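Thursday, September 7, 2023

Clearing off the kitchen counter

We have been in the apartment in Ostham for a little over a year and the kitchen counter has been a mess for most of it. Last weekend I finally dealt with it. It took two days, mostly because I kept stopping to look for things.

The kitchen is small. There are three drawers and one of them is the shallow kind under the oven that only holds baking sheets. That left two drawers for everything, and what didn't fit went on the counter. By August there was the coffee maker, the toaster, a crock of spoons, the mail, a bag of onions, a stack of lids with no containers, and whatever the kids had carried in from the living room. When I wanted to chop something I pushed it all back toward the wall and used the front few inches.

I started Saturday morning by moving everything to the dining table. I would recommend this if you have a table big enough. Ours was not, so the toaster and the coffee maker went on the floor, and breakfast on Sunday was cereal.

Then I wiped the counter down. It is a gray speckled surface, which hides crumbs very well. I used to think this was a good thing. With the speckles you can't see what is stuck to it, you have to feel for it, so I went over the whole thing with my hand flat and then went back with a plastic scraper for the bumps. There was something sticky in the corner that took hot water and dish soap three times. I think it was syrup. I had bought a stone cleaner from Riedl, the hardware store on our street, but the label said not to use it near food without rinsing twice, and dish soap worked fine, so I'm going to take it back if they will let me.

After that I sorted. My rule was that a thing could only go back on the counter if we use it every day. The coffee maker passed. The toaster passed. The crock of spoons was a maybe. I counted the spoons and spatulas in it and there were 16, and I cook with the same three or four. The rest went in a bag for the thrift store, except for one slotted spoon that came from my grandmother's house and that I have never used. It is in the drawer now.

The lids were easy. None of them fit anything. Out they went.

Next was the small stuff, and this is where the wooden box comes in. I had been looking for a small box with a drawer for a long time, something to keep by the wall for the little tools that slide to the back of a deep drawer and get lost. The peeler is the worst one. I have bought a new peeler at least twice because I couldn't find the old one. The organizers I saw online were either plastic or cost more than I wanted to pay. I found this one at the flea market in Nurnedard in the spring, and it sat in the hall closet until Saturday, when I came across it looking for the scraper.

It is light-colored wood and it has a drawer that pulls out at the front. I washed it with a damp cloth and left it open by the window for a few hours. The drawer stuck a little when I got it home, so I rubbed a candle stub along the runners, and it slides all right now. It still catches if you push it from one side.

I put it against the wall at the end of the counter and tried a few things in it. Corn holders, the bottle opener, the good can opener, which is too long and had to go elsewhere.

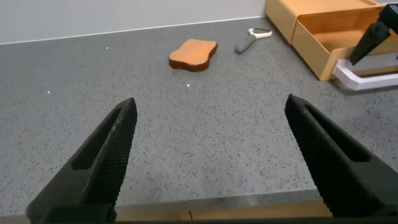 The other problem is the play food. We have a set that came from the Renar catalog years ago, and pieces of it turn up everywhere. I find them in shoes. When I'm cooking, the kids like to be cooking too, so the pieces end up in the kitchen and stay there. I thought about a rule that toys stay out of the kitchen, but I like having them in there with me, and it is the only time of day when nobody is asking for a show. So the play food gets a basket on the bottom shelf of the pantry, low enough for them to reach, and whatever is on the counter at bedtime goes in the basket.

I haven't decided about the mail yet. For now it is on top of the refrigerator, and I know that is not a real answer. There is a wall rack I like but we rent and I don't want to drill. If anybody has used the stick-on hooks for something heavier than a dish towel, please leave a comment and tell me if they held.

The onions are in a paper bag in the pantry, next to the potatoes. I have since read that you shouldn't store those two together, so I will be moving them again this weekend.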